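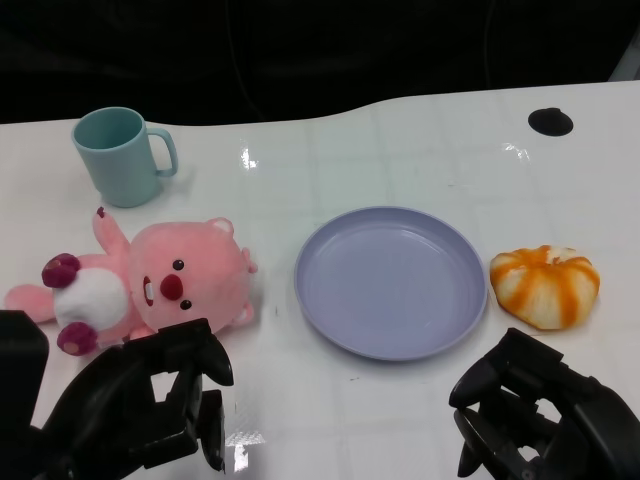

A pale teal-blue mug on a white tabletop.

Garden tool maker Grellus says its new cordless leaf blower will clear an average suburban yard on a single charge. Anyone who has bought a cordless leaf blower in the past few years has read that sentence before, usually on the side of a box.

The Grellus Drurent goes on sale in January through the Barredo chain of garden centers. The company announced it on November 10, 2022, with a four-page release that uses the word "effortless" five times and gives the battery run time once, in a footnote. The footnote says 82 minutes. It also says that figure was measured on the lowest of the blower's speed settings, with the tube pointed at nothing in particular.

On the top setting, which is the one that moves wet oak leaves, the run time drops to 20 minutes. That number isn't in the release at all. It came from Jericho Salazar, a product manager at Grellus, after we asked for it twice.

"Most customers will never hold the trigger down for the whole job," Salazar said. "They'll feather it."

Maybe so. People with a maple over the driveway may see it differently, and a second battery is not in the box. Grellus would not give a price for the spare. Barredo's website has a listing for it with the price left blank.

The blower itself will cost $300 with one battery and a charger. That puts it well above the plug-in blowers on the same shelf, which never run down, though they do drag a cord through the flower beds.
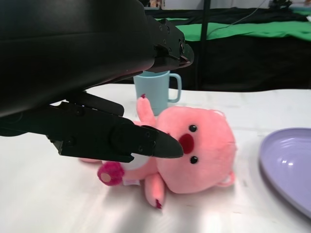 A pink plush toy on its back on a white tabletop.

Nayara Honorato runs a lawn and hedge service and was given a Drurent to try before the announcement. She liked the weight and the grip. She was less taken with the charger.

"You get a good burst out of it, and then you wait," she said. "For my own backyard, sure. For work I'd need a stack of batteries in the truck, and at that point I'm asking what I gained."

She said the noise was lower than that of her gas blower, though she wouldn't go as far as "whisper quiet," the phrase on the carton. Her neighbor came out to see what was going on.

Grellus is also selling the Drurent as part of a battery system called Pronon, which is supposed to let one pack run a hedge trimmer, a string trimmer and a small chainsaw as well. Of those, only the hedge trimmer exists today. The string trimmer is "in final development," according to the release, and the chainsaw has no date. Owners of older Grellus tools should know that their existing batteries won't fit. The new pack has a different rail, and the company says it has no plans for an adapter.

Felicidad Catacutan, a buyer at Barredo, defended the change. She said the old pack was too small to run a blower properly and that shoppers had been asking for more power. When asked whether the chain would keep stocking the old batteries, she said it would "for the foreseeable future," and she did not say how far ahead she was looking.

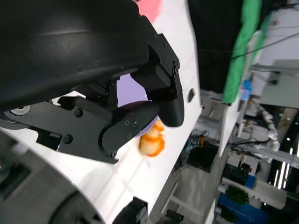 The warranty also deserves a closer read than it will probably get. The tool is covered for three years if the buyer registers it online. The battery, the part most likely to wear out, is covered for 2, and only if it has been stored indoors above freezing. Plenty of garden sheds would fail that test by Christmas. Salazar said the company would look at claims "case by case."

Benjie Maglaya, who repairs mowers and power tools, said he would hold off until spring. In his experience the first batch of any new battery line brings in the most repair work, mainly for switches and charging faults, and parts are hard to get until the second year. He hasn't opened up a Drurent and made no claim about this one.

"I'd like to see it after a wet season," he said. "Right now it's a nice clean blower that came out of a box."

Grellus says Barredo stores will have a display model that customers can try before buying. Ask to run it on the top setting, and ask what the spare battery costs. By January somebody at the counter ought to know.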